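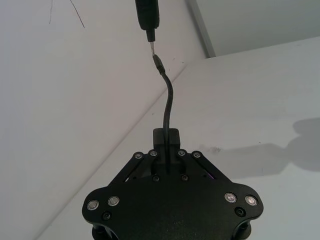 *5 min read*

**Brushed finish** (also called satin, grained or linished metal, depending on who you ask and which side of the Atlantic they learned it on) is a surface made by rubbing metal in one direction with something scratchy until it's covered in fine parallel lines. I've been keeping this page going for years now and I still love the stuff! It's on elevator doors, fridge handles, watch cases, stereo knobs, the trim around the radio in my old Hollis van. Once you start noticing it you'll be touching doorknobs in restaurants like a crazy person.

## What it is

Every brushed surface is a scratched surface. A mirror polish takes the scratches down until your eye can't find them, and a brushed finish stops well before that and lines them all up the same way. Light bounces off the sides of those tiny grooves and smears out into a soft streak that runs across the grain, so the shine seems to slide along as you walk past. On a round part with the lines going around it, you get a bright stripe running lengthwise. On a flat disc brushed in circles you get those two bow-tie wedges of light that old hi-fi fans go weak at the knees for.

## How it's made

The usual tools are abrasive belts, wheels loaded with nylon fiber, wire brushes, or a plain sheet of sandpaper wrapped around a block. For small pieces I use 400 grit and a lot of patience (and a podcast). Darren Naylor, who taught me most of this in his garage, swore by gray nonwoven pads and wouldn't have sandpaper near aluminum at all. We argued about it for years. Both work.

Round parts go on a lathe, where the work spins and the abrasive stays put, so the lines come out as rings. Long bars and tubes can be brushed end to end instead, and that looks quite different even with the same pad.

You want straight strokes, all the way off the end of the piece, lifting before you come back. If you stop halfway you leave a little hook in the grain, and it'll be the only thing you see for the rest of your life. 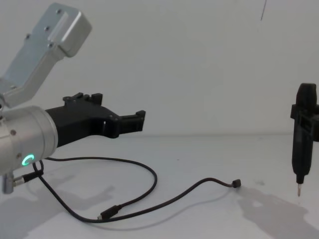
*Brushed-silver cylinder with a small green ring light near its lower front rim.*

## Metals that take it well

**Stainless steel** is the classic. It's hard, it keeps its lines, and it doesn't need a coating indoors.

**Aluminum** brushes fast – almost too fast – and the soft surface picks up new scratches just as easily. Most of it gets anodized or lacquered afterward. Anodizing keeps the texture and adds a hard skin, though the etching beforehand can soften the lines a bit, so some shops brush coarser to make up for it.

**Brass and copper** look gorgeous for a short while and then tarnish, unless they're sealed. Brenda Fothergill wrote to me in January to say that she leaves her brass switch plates bare and re-brushes them by hand whenever they go brown. I admire this and will not be doing it.

**Nickel plating** is a special case. "Brushed nickel" on a faucet often means the metal underneath was brushed and then plated, so there's only a thin layer on top. Go at that with a pad and you'll be through to the base metal before you know it!

## Names and mix-ups

Sellers use "brushed" and "satin" as if they were the same word. I was taught that satin can be any soft low shine, including one from bead blasting, where there's no direction to the texture at all. The Closora hinge catalog has 7 finishes and calls 5 of them satin, and I couldn't tell you the difference between two of those with the samples in my hand. Niilo Turunen, who hung the cabinets at my place, just orders by the code and ignores the name.

Don't confuse it with *bead blasted* (a frosty, even look) or *engine turned* (overlapping swirls, like on old car dashboards).

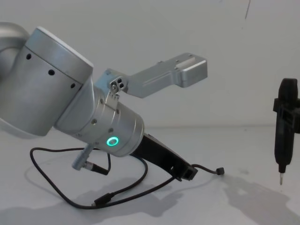 *Light-grey brushed aluminum on a curved housing with a flat end cap.*

## Cleaning and repair

Wipe along the grain. Warm water, a drop of dish soap, a soft cloth, then dry it the same way. Fingerprints sit down in the grooves, and going across the lines mostly just spreads them around.

Light scratches on bare stainless can be blended with a nonwoven pad, working with the lines and well past the damaged spot on each side. Anodized aluminum is another story. You can't blend it without cutting through the skin, so a scratch there is yours to keep.

## See also

- Bead blasting
- Engine turning
- Mirror polishing
- Patina

*Last edited March 4, 2025. Thanks to Jade Pickering for fixing the nickel section.*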